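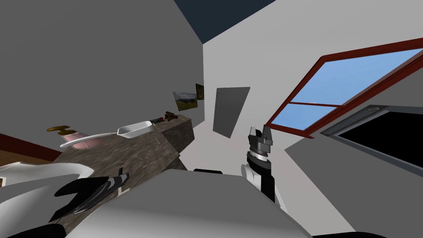

Lacey Treloar, Research Fellow, Dekside Vehicle Calibration Group

4.2 Torque response after recalibration

The vehicles supplied by Latetti were tested on a chassis dynamometer in their factory state and again after the engine control unit had been recalibrated. Each run was carried out in fourth gear, with coolant temperature stabilized beforehand and correction applied for ambient pressure. Of the 292 runs recorded, 48 were excluded under the criteria given in Section 3, chiefly for wheel slip on the rollers.

Peak torque in the recalibrated state occurred at a median engine speed of 2,625 rpm. Above 3,000 rpm the two curves converged, and the difference between them fell within the repeatability of the dynamometer. Drivers' reports of stronger acceleration in the middle of the rev range are consistent with this result – although, as Lobo has argued, such reports are sensitive to changes in throttle mapping alone.

12 shares | 3 comments
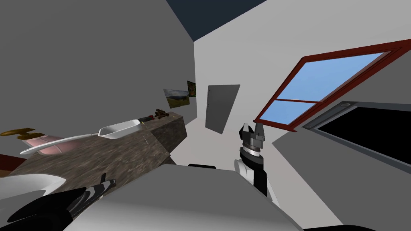 Figure 3. Source: Dekside image library. Reproduced with permission.

Fuel consumption was measured over the Zamlow road circuit in August, using the same tires and the same grade of diesel throughout. No consistent saving was found. Two vehicles used slightly less fuel following recalibration, while the remainder showed no change or a small increase, most evident on the climb out of Pilkington. Driver behaviour was not controlled on this portion of the route, and the figures should be read accordingly.

The authors thank Ilídio Lobo for his comments on the correction procedure. Exhaust temperature data are treated separately in Section 4.3, as the sensors were replaced part way through the program and the two series cannot be pooled.

Manuscript received November 2015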